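Toaster and coffee machine on one socket?

Asked by Aurel Bucur in Kitchen

Our rented flat in Irkville has one double socket on the worktop. Can I run a toaster and a coffee machine from it together? The trip switch went at breakfast in August and hasn't since.

3 answers

Josiane Lefèvre
Add up the watts on the rating plates. A double socket here shouldn't carry more than 20 amps in total, and most pairs come in under that. Don't use an extension lead. If it trips again, try each one alone and see which does it.

Ilari Jääskeläinen
Mine trips when the crumb tray is full. Empty it.

Florian Deschamps
Agree with Josiane. Leave a gap between them too, and keep the toaster clear of anything hanging above. 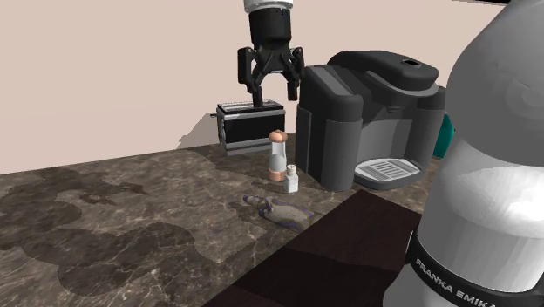 Small black toaster-like appliance, with the coffee machine to its right.

Helpful? 93 people said yes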